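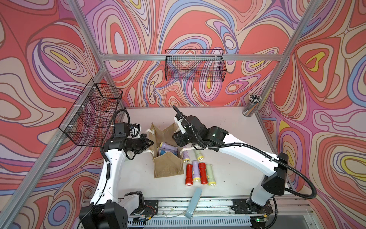
Demdale Changes Batch Numbering and Color Matching for Printed Wallcoverings

GASGATE, 2021-07-12. Demdale, a maker of printed wallcoverings, has changed the way it numbers production batches and checks color between them. The new system applies to all non-woven and paper-backed products shipped from the Gasgate plant. Vinyl products made at the Laxdal plant will move to the same system after the current stock of labels is used up.

Until now, each roll carried a batch number that identified the day of printing. Rolls printed on the same day from different ink mixes could therefore carry the same number. Under the new system the number identifies the ink mix, the base paper lot and the press. A change in any of them starts a new batch.

The change follows a review of 432 customer complaints about visible color differences between adjoining strips. In 93 of these cases, all of the rolls in the order had the same batch number. Most of the affected orders were for designs with large areas of red or violet, where a small shift in ink strength is easier to see than in neutral grounds.

"The old number told you when a roll was printed, and installers took it to mean that the rolls matched," said Catherine Geddes, head of print quality at Demdale. "We would sooner issue more batch numbers and have each one mean something."

Color measurement

Samples are now taken at the start and end of each ink mix and whenever the press is stopped for cleaning. Each sample is dried and conditioned before it is measured. Readings are taken at five points across the width of the web and compared with the master sample for the design. Previously, readings were taken at the center only, and a drift toward one edge could pass inspection.
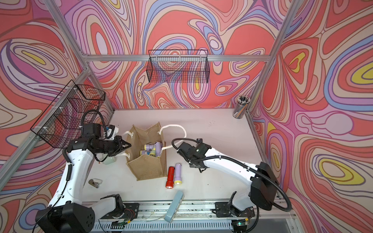 Photo: Baldur Kirkegaard/Demdale

Edge readings matter most in designs with a wide repeat, in which the left edge of one strip is hung against the right edge of the next. A batch that fails the edge comparison is reprinted or sold as seconds. It is not relabeled.

Measurement records are kept in Ison, the plant's production database. Dealers can request the record for any batch by quoting the number on the label. The record lists the readings, the base paper lot and the press, but does not include ink formulas.

Ordering and installation

Dealers should order all rolls for one room together and state the full batch number on any repeat order. Where the same batch is no longer in stock, Demdale will supply a cutting from the nearest match before the order is confirmed. The change of batch should be made at an internal corner or a door frame.

Installers are asked to check the labels before cutting and to hang two strips before continuing. Labels should be kept until the job has been accepted. Claims for color difference will not be considered if more than two strips of a visibly mismatched roll have been hung.

Rolls with the old labels remain on sale and are covered by the existing terms. Old and new batch numbers cannot be compared. The new numbers begin with a letter.

"For a dealer, the practical difference is a longer number and a smaller batch," said Valdemar Kvaran, distribution manager. "Large orders need to be placed earlier if they are to come from a single batch."

Prices and roll sizes are unchanged.

Press contact: Eyvindur Bjarnason, Demdale, Gasgate
Technical questions: Đạt Tô, Print Quality, Demdale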